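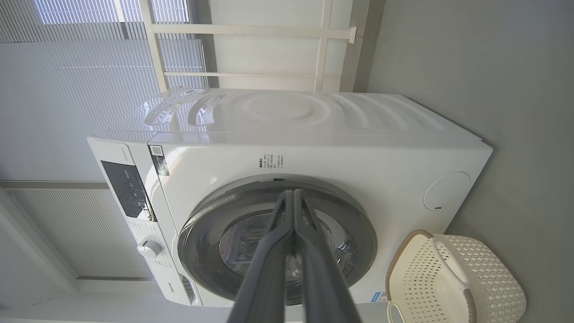
*The washing machine at Judis, with the round door at the front and the program knob on the control panel.*

# Laundry questions, Judis guest house, Kodotdale

Last changed: Dec 13, 2018

These are the questions which guests ask us most often about the washing. If yours is missing, please write to Thaddäus Reisinger by the message book in the hall, or dial 919 from the house telephone.

## May every guest use the machine?

Yes, everybody who stays with us for two nights or more. It is included in the price and there is no coin box. Guests of one night are welcome to ask, and usually we say yes.

## When can I wash?

From seven in the morning until nine in the evening. The wall behind the laundry is shared with room 4, and the spin is well heard there. Please write your name on the sheet before you start. One name is one load, so a family with two loads should write it two times.

The laundry door has a key code, 3775. The same code opens the bicycle shed.

## How much clothing can I put in?

Fill the drum loosely and leave a hand's width free at the top. For jeans and towels we recommend only half a drum, as they become very heavy with water. Doonas and pillows should not go in at all. Rok Vukčević takes them to the laundromat in town every second Tuesday, and you can give him yours as well if you pay the wash.

## I cannot read the words on the panel. What should I choose?

The program names around the knob are in Chinese characters. Ismael Bittencourt has translated them, and his card hangs on the wall on a blue string. Please do not take the card to your room — we have already made it three times.

If you are in a hurry and do not want to study the card, find the line with the green dot on it. It is the daily wash, good for almost all cotton and mixed clothes. The line with the yellow dot is for wool. Turn the knob until the small mark stands at the program you want, then look at the display before you press start.

## Which powder should I use, and where does it go?

We provide Foleck powder in the tin on the shelf. One level scoop is enough for a normal load, also when the clothes are quite dirty. Our water is soft and with two scoops you will find white marks on dark clothing.

Powder goes in the detergent drawer, never directly on the clothes. You pull the drawer out by its handle, slowly, and push it back fully afterwards. If you bring your own liquid, use the same compartment as for powder. Fabric softener is your own decision, but we do not supply it.

## The door does not open. Is it broken?

Most probably it is only locked. After the program is finished, the lock needs a minute or two before it releases, and it will not release while water is standing inside. Please wait and do not pull with force. Engelbert Rainer had to replace the handle part in June, and it was expensive and slow to arrive.

If the door is still locked after 10 minutes, turn the knob to the spin program, let it run, and try again. If this does not help, dial 919.

## One of my socks is missing. Where should I look?
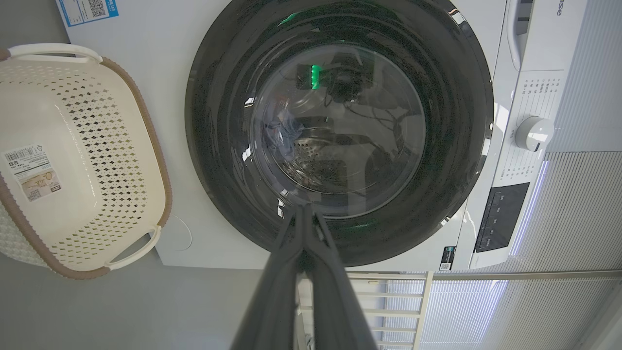
Small pieces like to stay behind, pressed flat against the metal or lying low where you do not see them from standing. Bend down, look through the glass, then open the door and turn the drum once by hand. Also put your fingers in the fold of the rubber seal, where we have found socks, hair ties and one time a passport photo. If we find something after you have left, it goes to the basket under the stairs and we keep it there for a month.

## Someone's washing is finished but they did not come. May I take it out?

Yes, after you have waited a quarter of an hour. Put it in one of the plastic tubs, with the name from the sheet, and please do not leave it on top of the machine. Wet clothes slide down from there, and the top scratches easily.

## Where do I dry my clothes?

On the lines behind the house when the weather is good. In winter and on rainy days there are two folding racks from Pfister in the covered porch. We have no tumble dryer and we do not plan to buy one. Please do not hang wet things over the heaters in the rooms, the paint comes off.

## Should I clean something after I finish?

Only little. Wipe the glass and the rubber with the cloth from the hook, and leave the door a bit open so that it does not start to smell. The filter is cleaned by Rupert Imhof on the first day of each month. Please leave it closed, there is always some water behind it and it runs over the floor.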